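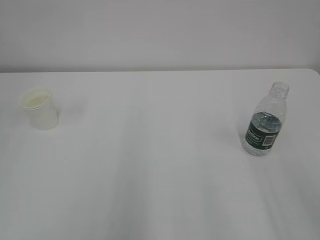
**White table in the break room: keep or swap?**

**suton_kettle**
We've had the white table for a month and I've become a person who worries about cups. One paper cup gets left out and the whole room looks as if it's been abandoned in a hurry. The old brown one could hide a week of lunches. Bernell want 300 to take this back and send something darker. Thoughts?

**Innes20**
Keep it. You can see the mess, so people clear it up. That's how it went at ours.

**suton_kettle**
You must work with better people. Here they see the mess and admire it.

**marrowfat**
Paper cups are the real problem. Everyone pours two inches of something, wanders off, then takes a fresh one. We got through 20 in a morning with six of us in. Get mugs.

**Innes20**
Mugs need washing up. Have you met an office?

**suton_kettle**
And it's the bottles too – half drunk, green label, could be anyone's.

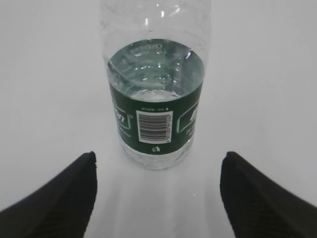
Nobody will claim one and nobody will let me pour it away. I put a marker pen out for names and the pen went.

**marrowfat**
House rule at Climine: anything without a name goes at 4pm. Water on the plants, bottle in the recycling.

**Innes20**
Bit harsh on someone who's popped to a meeting.

**marrowfat**
They can pop back to the tap.

**suton_kettle**
Going with 4pm. Table stays for now, mostly because I'm too mean to pay the 300. Will need another pen.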